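Review: Muton Park, the simulated room pack for demonstration gathering

Posted 28/08/2018

Score: seven out of ten, and one of those is for the tiles

I bought Muton Park because our old simulator had one room, one table and one red cube, and the policy we trained on it became the world's leading expert on that cube. Show it a blue one and it sulked. The Worholm people promise "variety without the washing up", so I put it on the Brivstead machine and spent a fortnight steering a gripper about with a hand controller.

Setup is painless if you ignore the manual, which describes a menu that was taken out two versions ago. You pick a room, pick a list of items, press record and do the job yourself. Each go is saved as one episode with the wrist view, the finger opening and the arm positions all stamped on the same clock. That last bit sounds dull. Anyone who has spent October lining up two logs by eye will want to frame it.

I set myself 200 episodes of picking flat things up off the floor, got to 147 before my thumb complained, and finished the rest after a long tea. Flat things are a nasty test. There is nothing to get hold of except an edge, and the edge is very thin, and your fingers in the simulator have all the feeling of a pair of rulers.
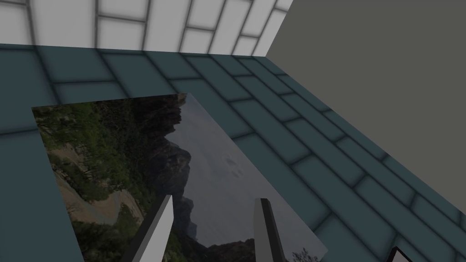
Wrist view, fingers open over the landscape photograph. Teal floor, white tiled wall, strong suggestion of a swimming baths.

The surfaces are the best part. Floors and walls change between episodes if you tell them to, and the printed pictures on the flat items are busy enough to stop the model learning "grab the plain rectangle". Mine did a fair bit better on unfamiliar floors once I'd switched the shuffling on. The plain grey walls look as if somebody went home early, but the learner has never complained.

Now the grumbles. Shadows are feeble, and I missed them badly when judging how far the fingertips were from the floor. I drove into the tiles more often than I'd like written down, and sadly it is written down, in the episode log, with a timestamp. There's a discard button for bad goes, placed right beside the save button, same size and same colour. I lost a lovely pinch that way.

Export is fine for small batches. At 2547 files it stopped and offered me a box reading "Done?" with the question mark. It was not done. Splitting the job into folders of 200 got round it.

Good: clock stamps, shuffled surfaces, runs on a middling graphics card
Bad: weak shadows, that discard button, manual
Would I buy it again: yes, though I'd wait for the next update and borrow somebody else's thumb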